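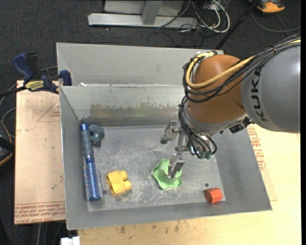

Orkard L2 公交站牌到站信息屏

首页 > 产品 > 候车设施 > 到站信息屏 > L2

产品编号：L2-S（单面）、L2-D（双面）
供货状态：在售
适用站点：无市电接入的乡镇及农村公交站、临时改道站、学校及卫生站门前的停靠点

概述

L2 是安装在站杆或候车亭立柱上的低功耗到站信息屏，由反射式电子纸显示模组、太阳能供电单元、蜂窝通信模组和语音播报单元组成。设备从运营方或地方主管部门的数据接口获取时刻表、实时到站预测和线路变更通知，按站点过滤后显示。安装不需要开挖路面，不需要接入路灯回路。

L2 的设计对象是班次较疏的线路。此类线路上，乘客需要知道的主要是下一班车是否照常运行、末班车时刻、以及本站近期是否撤销或改道。因此 L2 的默认版面将运行状态和通知栏置于倒计时之前，与市区高频线路所用的 LED 屏排列方式不同。需要传统倒计时版面的用户可在后台切换，见“版面”一节。

L2 取代 L1。L1 的安装支架与 L2 通用，外壳、电池盒和通信模组不通用。

显示

显示类型：反射式电子纸，黑白，带前光
屏幕对角线：13.3 英寸
双面型号：两块屏幕，内容可独立设置
每屏最多行数：8 行（标准字号）、5 行（大字号）
可视角度：接近 180°
前光：按键点亮，持续 20 秒后自动熄灭
刷新方式：局部刷新；每日凌晨执行全屏刷新
断电保持：保留最后一次显示内容，并在右下角显示该内容的更新时间

电子纸在低温下刷新变慢。环境温度低于 -10 ℃ 时，设备自动停止局部刷新，改为整屏刷新，刷新间隔相应延长。温度回升后自动恢复，后台会记录切换时间。

语音播报

按下立柱上的按键，设备依次播报站名、接下来 2 班车的线路号和终点、预计时间，以及有效通知的标题。长按按键播报通知全文。语音文件在设备本地合成，通信中断时仍可播报最后一次有效数据，播报开头会增加“以下为计划时刻”的提示。

音量分昼夜两档，切换时刻由后台设定。靠近住宅窗户的站点建议选用定向扬声器（选配件 L2-SP）。按键为凸起式，表面有触觉标记，中心高度按安装地的无障碍规范确定，支架上预留了可调孔位。

供电

主电源：单晶硅太阳能板，顶置
电池：磷酸铁锂，可更换
电池容量：按型号配置，双面型号为单面型号的 2 倍
循环寿命：3000 次（25 ℃，80% 放电深度）
可选输入：12 V 直流，用于已有供电的候车亭
低电量策略：分级降低更新频率，先停前光，再停语音，最后停通信

选址时应检查太阳能板正南方向的遮挡。行道树、桥体和双层候车亭的顶棚是常见遮挡物。遮挡严重的站点可加装延伸杆（L2-EX），将太阳能板抬高到站牌以上。延伸杆会增加风荷载，原有站杆须重新核算，核算表可向技术支持索取。

电池在低于 0 ℃ 时不充电。冬季持续阴冷的地区，应在订货时说明纬度和海拔，由我方给出更新频率建议值。不建议自行把更新频率调至最高档。

通信与数据

通信：LTE Cat 1，内置天线；可选外置天线
SIM：标准 SIM 卡槽及 eSIM，二选一
数据输入：GTFS、GTFS-RT、SIRI-SM；其他格式需经转换服务
传输加密：TLS 1.3
本地缓存：14 天计划时刻表，全部有效通知
时钟：网络授时，断网期间由内部时钟维持

设备每次联网时先核对时刻表版本，再取实时预测。版本不一致时下载差异部分。若实时数据中断，屏幕由“预计”改为“计划”，不保留旧的倒计时。此行为不可关闭。

线路编号变更是现场投诉较集中的一类问题。运营方调整编号或拆分线路后，如果数据接口中的站点编码同时改变，设备会因找不到对应站点而显示空表。L2 固件自 4.1 版起增加站点编码别名表，可在变更生效前录入新旧两套编码，到期自动切换。录入界面在后台“站点 > 编码”下，单站最多保留 6 个别名。

通知功能

通知由后台录入，或由数据接口中的服务提醒字段自动生成。每条通知包含标题、正文、生效时间、失效时间、适用站点和发布单位。发布单位为必填项，显示在通知末行。

通知分三级：

一级：站点撤销、线路停运。占用屏幕上半部分，常显。
二级：改道、末班时间调整、节假日时刻。与时刻表交替显示。
三级：意见征集、公开会议、票价说明。仅在无一级、二级通知时显示。

征集意见类通知可附二维码，二维码固定显示在右下角，最小边长 35 毫米。后台会检查链接是否可访问，不可访问时拒绝发布。没有智能手机的乘客需要其他途径，建议在正文中同时写明电话和邮寄地址；后台模板已包含这两个字段，留空时会弹出确认框。

通知失效后自动撤下，并在后台留存。留存记录可导出为 CSV，包括每台设备实际显示该通知的起止时刻。部分地方主管部门要求运营方证明已在站点提前公示线路调整，导出文件可作为附件提交。是否满足当地公示要求，由用户自行确认。

版面

出厂提供四种版面：

A 版（默认）：运行状态、通知、时刻
B 版：倒计时在前，通知滚动
C 版：大字号，仅显示下一班及末班
D 版：全日时刻表，适合每日班次不多的站点

版面可按时段切换，例如白天使用 A 版，末班车发出后使用 D 版显示次日时刻。双面型号两侧可用不同版面，也可分别显示上下行。双语站名需在后台启用，启用后每行高度增加，最大行数减少。

自定义版面属于付费服务，需提供线路标识的矢量文件。交付时间取决于修改范围，不在标准报价内。

结构与安装

外壳：铝合金，粉末涂层
面板：钢化玻璃，防眩光处理
防护等级：IP65
抗冲击：IK09
工作温度：-20 ℃ 至 +60 ℃
储存温度：-25 ℃ 至 +65 ℃
重量：单面 9.8 kg，双面 14.6 kg（不含支架）
站杆直径：60 mm 至 114 mm
紧固件：A4 不锈钢，防盗螺栓，专用扳手随首批货物提供

安装步骤概要如下，完整步骤以随机手册为准。

1. 核对站点编码与后台登记一致，扫描机身条码完成绑定。
2. 检查站杆垂直度和锈蚀情况。壁厚不足的站杆不得安装。
3. 固定下支架，挂装主机，再固定上支架。
4. 连接太阳能板插头。先接电池，后接太阳能板。
5. 长按检修键，等待屏幕显示信号强度和时刻表版本。
6. 信号强度低于两格时改用外置天线，或更换运营商后重新测试。
7. 按下语音按键，确认播报站名与站牌印刷站名一致。
8. 在后台提交安装照片，状态转为“投用”。

第 7 步经常被省略。同名对向站点的编码容易录反，屏幕版面上不易看出，播报终点时可以发现。

维护

设备每日上报电池电压、温度、信号强度和屏幕自检结果。异常按严重程度进入后台告警列表，也可转发至指定邮箱。

常规维护项目：

每年：清洁面板及太阳能板，检查支架紧固件，测试按键
每两年：检查密封圈，必要时更换
按告警：更换电池、通信模组

清洁使用中性清洁剂和软布，不得使用高压水枪直冲面板边缘。喷漆涂鸦可用面板保护膜（L2-PF）处理，保护膜为消耗件。

电池、通信模组、按键组件可在现场更换，不需拆下主机。显示模组须返厂。返厂期间可申请替换机，替换机沿用原站点绑定，不需重新录入。

后台账户与权限

后台按组织划分权限。典型设置为：运营方维护时刻表和实时数据，地方主管部门发布一级、二级通知，乡镇或社区一级单位仅可发布三级通知。跨区线路的站点可同时归属两个组织，此时一级通知须由双方之一发布并通知另一方，后台自动发送邮件。

操作日志不可删除，保存期按合同约定。账户停用后，其发布过的通知仍保留原发布单位名称。

已知限制

电子纸不适合显示视频或彩色线路图。
隧道内及地下站点无法使用太阳能型号。
实时预测的准确度取决于运营方车载设备，L2 不对预测值做修正。
同一站点停靠线路超过 24 条时，建议使用 Lightfoot 系列市电屏。
别名表不支持按星期几切换。
L1 的后台账户可登录 L2 后台，但 L1 设备的历史记录不迁移。

订货代码

L2-S：单面主机，含太阳能板、电池、标准支架
L2-D：双面主机，含太阳能板、电池、标准支架
L2-SP：定向扬声器
L2-EX：太阳能板延伸杆
L2-AN：外置天线
L2-PF：面板保护膜
L2-BT：备用电池
L2-BK：候车亭横梁支架

后台服务按设备数量计费，首年费用包含在主机价格内。通信资费由用户自行与运营商签约，也可由我方代办。公共采购项目可提供分项报价、材料声明和无障碍自评表。

质保与停产说明

主机质保自投用之日起计算，后台未提交投用状态的，自发货之日起计算。人为损坏、车辆碰撞和未经核算加装延伸杆造成的损坏不在质保范围内。

L1 的备用电池最后订货日为 8月13日（星期五）。此后 L1 仅提供通信模组更换和后台服务，固件不再增加功能。仍有 L1 在用的单位可按设备清单申请换购，原支架继续使用。

文件下载

L2 安装手册（PDF）
L2 站杆荷载核算表（XLSX）
L2 数据接口说明（PDF）
通知模板及字段定义（PDF）
L1 至 L2 换装说明（PDF）
固件 4.1 版更新记录（TXT）

联系

产品与选型：Noreen Hanrahan
数据接口与站点编码：Tincuța Stanciu
返修及替换机：Áine Flanagan

来函请注明设备序列号和站点编码。批量咨询请附站点清单，清单格式见安装手册附录 B。

相关产品

Lightfoot 市电到站屏
Bonita 候车亭照明控制器
L2 后台服务

规格如有变更，以订货确认书所附版本为准。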